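Akeo Desk Lamp, Red

Folding task lamp for a desk, bench or bedside table. The base is round and the arm folds at a pointed joint, so the lamp packs down small for storage or a move. Base, arm and shade all come in the same red colour. The shade is pale on the inside to throw more light onto the work.

The lamp is sold without a bulb. Any screw-in bulb that matches the socket and stays under the wattage marked inside the shade will do. Unplug the lamp and let the old bulb cool before changing it.

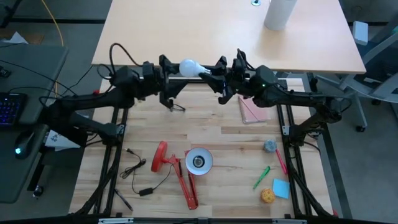

Drisetti Lighting Catalogue, Issue 54, p. 6

The cord is black with an inline switch, which can be left on the bench within easy reach. Replacement cords and switches are kept in stock under part no. 2195. Please have an electrician fit them.

Bulbs are listed separately. The Kabbaj white bulb is a good match for drawing and paperwork and is rated for 3000 hours.

Colour: red
Cord: black, inline switch
Bulb: not included
Item no.: AK-54
Warranty: 6 months, parts only

Orders placed in August have now been filled. For trade enquiries contact Ayman Saber at the Helelero warehouse.

Page updated 10/28/18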